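Choose the Gripper on Bad Days, Too

Most gripper comparisons I read are contests to see which hand can pick up the most things. I think that is the wrong contest.

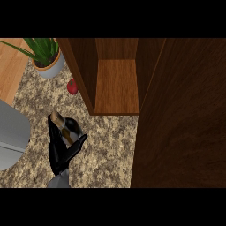 I spent the spring comparing two-finger grippers in simulation for Pasitz, a small firm that wants an arm to tidy living rooms. We had a long-fingered model from Brulletti and a shorter, wider one from Szabó. Each got 200 attempts on the same objects, with the same controller and the same wrist camera.

On pickups alone, the two were close enough that I would not spend money on the difference. The gap showed up when the arm had to carry something past furniture. Long fingers reach into a low shelf well, but they also stick out, and the planner has to swing them clear of every side panel and cabinet door. The short gripper turned easily in tight spots and then could not get to the back of the shelf.

None of that shows in a success rate. A grasp is a few seconds of work. The rest of the job is getting there, getting out and letting go, and very few published tests score the letting go. I would score it first. A bottle that tips over when the fingers open is a failed job, however good the grip was.

My colleague Zoltán Vörös disagrees. He says simulated contact is too forgiving to judge a release, and that we should wait for hardware before ranking anything. He has a point about friction, and I would not trust our numbers on slippery glass. But clearance is geometry, and the simulator handles geometry well. We found the shelf problem in 45 minutes – on a real arm it would have taken days and probably a cracked fingertip.

So my advice to anyone buying is to ask the vendor for failures. Ask which objects were dropped, at what stage, and how close the furniture was. Brulletti sent us a list of eight such cases. Szabó sent a brochure. We are going with the long fingers, and I expect to be complaining about their width by August.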